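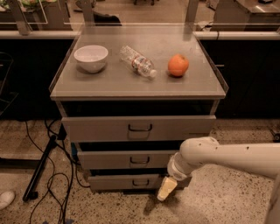
### 4.2 Putting small things away in drawers

The second group of tasks is about storage. A rolling cabinet with three drawers is placed before the robot, and small household items must go from the place where they lie to the place where they are asked for. For a person this work needs almost no thought. For our system, which we call Tredetti, it was the hardest group after folding.

**Figure 3.** The drawer task. The gripper holds a yellow block-shaped item in front of the bottom drawer, while a bowl, a bottle and an orange lie on the cabinet top.

We ran 573 trials of this task in the Wirby test room and used the same three drawers in all of them. The start opening of each drawer was changed between trials, so the robot could not learn one fixed distance. In 199 trials the item was not inside the named drawer when the time limit ended. We looked at these trials one by one. In most of them the grasp was good and the item was carried well, but the arm came down too near to the front panel - the item then touched the edge and turned in the fingers. The bottom drawer gave more of these errors than the other two, as the wrist must bend strongly to reach it.

The Min baseline, trained on the same 3,899 demonstrations, failed more often and in another way. It often chose the wrong drawer when two of them were open by a similar amount.

A person doing the same task needed over 34 seconds less per item. We therefore do not claim that the chore is solved. The robot can do it under supervision, if there is no hurry. Whether closing the drawer should count as part of the task is treated in Section 4.3, together with the results on the Susier kitchen set.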